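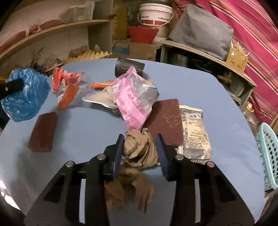 The blue table, mid-cleanup. The pink wrapper was pretty stubborn.

December 23, 2023

So I've been on a bit of a trash kick this month. December will do that to you! Every parcel comes with paper stuffed around it, every visitor brings something in a crinkly wrapper, and all of it lands on the light blue table, which I bought in August after we moved to Zusville and which I swore (swore!) would be kept clear for puzzles.

It has rounded edges, and I love that about it, because I walk into furniture for a living. What I hadn't figured on was how much a plain, light-colored top shows everything. Our old table was dark and busy and you could leave a candy wrapper on it for a week. On this one a bit of pink and silver practically shouts at you from the hallway.

Anyway, I finally gave it a proper going-over, and since I've been trying to get better at sorting, I did it in rounds instead of sweeping the whole lot into one bag like I usually do.

Round one was crumpled paper. There was a tan-brown ball and a darker brown one, and paper like that is easy, it goes in with the paper. I do open it out first. I once threw away a perfectly good earring that way and I'm still sore about it, 20 bucks at the Amato craft market and I'd worn the pair all of 2 times.

Round two was wrappers, and this is where I slow way down. Anything with a shiny inside, like the pink one, I used to toss in with the paper and hope for the best. Now I do the scrunch test: squeeze it in your fist, let go, and if it springs back open it's probably plastic film and goes in the regular trash. Around here, anyway. My sister-in-law over in Uster has completely different rules and a color chart on her fridge, and we've agreed to stop discussing it at dinner.

Then the odds and ends. A black ribbed plastic cup, a stripy orange and yellow wrapper, a flat maroon sheet that's all scratched up, and a cream packet with black artwork on it that I kind of wanted to keep. I have a drawer for "nice packaging." The drawer is full. I kept thinking about it and then I put the packet in the drawer.

The cup gets rinsed before it goes anywhere, same as all our plastics. I've started leaving a bowl of soapy water in the sink while I sort so I can just drop things in as I go, and that's saved me a lot of sticky trips across the kitchen.

After that it's a damp cloth and a dry cloth, about 3 minutes if I don't stop to look at my phone. Next up is the hall closet, where the box from the Tilter lamp has been sitting since we moved in, still full of those little foam pieces. If you know what to do with the foam, please leave me a comment!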